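Skavwood Clothing Swap: Your Questions

We love getting your emails before a swap, and the same good questions come up every season. Have a read, and if yours is missing, ask at the door!

How does the swap work?
Bring clothes you're done with, get one token for each piece we accept, and trade your tokens for anything on the rails. A winter coat costs one token and so does a T-shirt. People always ask if that's fair, and we think it's half the fun (somebody's boring raincoat is the exact raincoat you've been hunting for two years).

Where and when?
Skavwood Hall, upstairs, in March and November. Drop-off opens at 9 a.m. and the rails open at 11. If you can only come late, come late! Last November there were still great sweaters left at 2 in the afternoon.

How many pieces can I bring?
Up to 23 per person. Kids count as people, and they get their own tokens.

What do you take?
Clean, wearable clothes for adults and children, plus scarves, hats and belts. We can't take underwear, swimwear, or shoes with worn-down heels. Small repairs are fine as long as you pin a note on the spot. Heiðrún Þórarinsdóttir runs the mending table and she really does enjoy a missing button.

Do I have to iron everything?
No. Wash it, dry it all the way, and fold it. Empty the pockets too, please. At the last swap we found keys, a library card and a very old cough drop.

How should I sort at home?
Use your bed. Lay things out one at a time, close the zippers, check the cuffs and collar, and look hard at dark colors by a window, where lint and faded patches show up best. Then make two piles, bring and keep. If you're stuck on something, try it on. You'll know in about ten seconds.

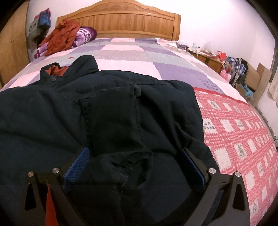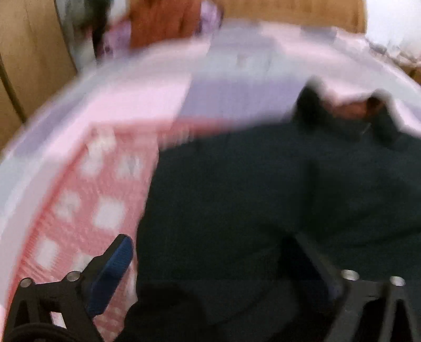
Dark navy on the bed.

Can I bring something with a stain?
If it's tiny and you'd still wear it yourself, yes. Otherwise put it in the rag bin by the stairs. Those go to the Etine quilting group, who turned our last batch into the most wonderful picnic blankets.

How big is it?
Over 410 pieces changed hands last November, and 234 were children's clothes. We have hangers for 180 at a time, so the rails get refilled all day long. Keep circling back!

Is there somewhere to try things on?
Two curtained corners and one long mirror. Wear a thin layer and you can skip the line for most tops.

What happens to the leftovers?
Vilhjálmur Eskildsen drives them over to the thrift shop in Drumden the same evening. Anything you brought that didn't find a home can go back with you, but please grab it before 4 p.m.

Can I save my tokens?
Yes, they're good at the next swap as well. Keep them somewhere safe, as we don't write down who has what.

Can I help?
Please do! Setup starts at 8 a.m., there's coffee, and helpers get two extra tokens.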